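Wrapping stuff for the unheated shed, quick version. Writing this down so I dont have to work it out again next December.

Shed at Clulholm gets damp from now till spring. Not flooded damp, just that wet air that gets into everything. Lost a box of table linens last winter and a bag of good wool. So now everything soft gets wrapped before it goes out there.

## What you need

- plastic wrap, the wide roll if you can get it
- paper towels or an old clean pillowcase
- masking tape, marker
- a bin with a lid that closes (mine are Stonden, any will do)
- a dry day. Or at least a dry room

## Before wrapping

Wash it. Dry it. Then dry it again. Biggest mistake I made was wrapping things that felt dry and weren't. Hang them indoors overnight, longer for wool or anything quilted. If it feels cool against your cheek it's probably still holding water, put it back on the rack.

Empty pockets. Close zippers. Take out safety pins or they'll poke through teh plastic.

Anything with feathers: skip this whole page. Down doesn't like being squashed for months, goes in a cotton bag on the closet shelf in the house.

## Wrapping

1. Fold or roll to the size of a loaf of bread. Smaller is fine. Bigger gets floppy and the wrap slides off.
2. One layer of paper towel or pillowcase cotton around it.
3. Pull out a long sheet of wrap, lay it flat on the table or floor. Bundle goes at the near end.
4. Roll away from you, pulling snug as you go. 2 full turns minimum.
5. Twist the ends, fold them under, go around again the other direction.
6. Press the loose edges down with your palm.

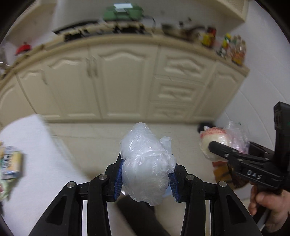
Tightness is what most people get wrong, me included the first year. Too loose and the air sits in there and you get that basement smell. Too tight and you get hard creases in the cloth that take forever to steam out. You want the wrap snug enough to wrinkle a bit and hold the shape. A crease across the middle of the plastic, splitting the bundle into two bulges like on this one, doesn't bother me. The flap standing up at the top does, that gets pressed flat or taped before it goes in the bin. Same for crumpled edges at the base, smooth what you can. And do a quick wipe of the floor or table first, wrap grabs every hair going.

## Packing the bin

Heavy stuff at the bottom, wool on top. 4 bundles to a small bin, 13 in the big one if you're patient. Leave a gap under the lid.

Label each bundle on masking tape, not on the plastic, marker rubs off. Write what it is AND which room it goes back to. "Blue thing" is not a label, ask me how I know.

Bins go up on blocks or a pallet, never straight on the concrete. Few inches off the back wall too.

## Checking

Open one bin mid winter. Look for fog on the inside of the plastic. Fog = unwrap it, dry it, start over with fresh wrap. If one's foggy check its neighbors aswell.

In spring unwrap everything right away and hang it outside for an afternoon. Don't leave it in plastic through the summer.

Old wrap goes in the trash, our recycling won't take it. Save the pillowcases.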